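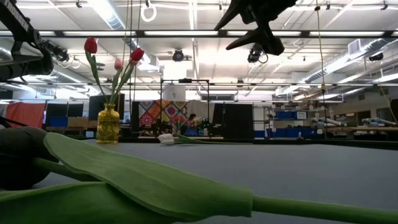 6. Recording a flower-arranging session

Read section 5 first if you have skipped to the flowers, as most people do. A session is a run of attempts at one task, performed by you through the leader arms and copied by the follower arms while Runico records everything, including your sighing if the microphone is on. The task in this section is "stem to vase": pick up one artificial tulip from the table and add it to the arrangement. Start with a white one lying on its side towards the back, and a vase that already has red and pink blooms in it, as on our table. A fixed camera will happily record a leaf lying right across the foreground for an entire afternoon, so look at the live view before each attempt and decide whether you can live with what is in front of the lens.

Before you start

You will need:

One vase with a narrow neck and a flared rim
12 artificial stems, mixed colours
The task card for "stem to vase"
A chair you can sit in for longer than you think

Artificial stems only. Real tulips droop and drip, and by the second day your examples are of a different task.

6.1 Setting up the session

1. Switch on the follower arms, then the leader arms. Wait for both status lines in Runico to read READY.

2. Open Durko from the side menu and choose New session. Type your own name in the Operator box. "Test", "asdf" and "Bob" are all taken, several times over, and we have no Bob.

3. Pick the task from the list. If you can't find it, you are in the kitchen set.

4. Check all camera views. The vase rim must be visible in at least two of them with the arms in the rest position.

5. Set the attempt limit. The default is 875, a number left over from somebody's very ambitious May. Change it to 50.

6. Press Save layout.

Note: Durko stores the layout with the session and can't change it afterwards. If you bump the table, end the session and start a new one. Nudging it back by eye will fool you and will not fool the checker.

6.2 Recording an attempt

1. Place the stem according to the task card. The card gives a zone and a direction for the bloom. Vary the position inside the zone each time.

2. Take hold of the leader handles and press the left pedal. Wait for the single beep.

3. Close the gripper on the bare stem, below the leaves. Leaves fold, slide and generally behave like leaves.

4. Lift clear of the table before you move sideways.

5. Bring the cut end over the neck of the vase, pause briefly, then lower it in.

6. Open the gripper fully and back away along the line you came in on.

7. Press the left pedal again. Two beeps mean the attempt is stored. Three mean the disk is full, in which case see Appendix C and make some tea.

Caution: Do not reach over the table while the arms are live. Press the right pedal to park them first, every time, even for one stem.

Caution: Never push down on a stem that has stuck. The vase is glass and the arm has no opinion about glass.

6.3 Good attempts, bad attempts and the other kind

Mark each attempt Keep, Fail or Bin as soon as it ends. Keep means the stem is in the vase and the others are still in there with it. Fail means you tried properly and missed; these are useful, so please don't hide them. Bin is for sneezes, phone calls and wrong pedals.

A fumble followed by a decent recovery is a Keep. The model in Nedine learns a good deal from recoveries, and the current set of 1,740 attempts has far too few of them, all the early operators having been keen to look competent.

6.4 Ending the session

1. Park the arms and press Close session.
2. Leave Durko open until the upload bar has gone.
3. Take all the stems out of the vase and return them to the tray.

Questions about marking go to Mārtiņš Ozoliņš, who will ask for the session number before he says hello.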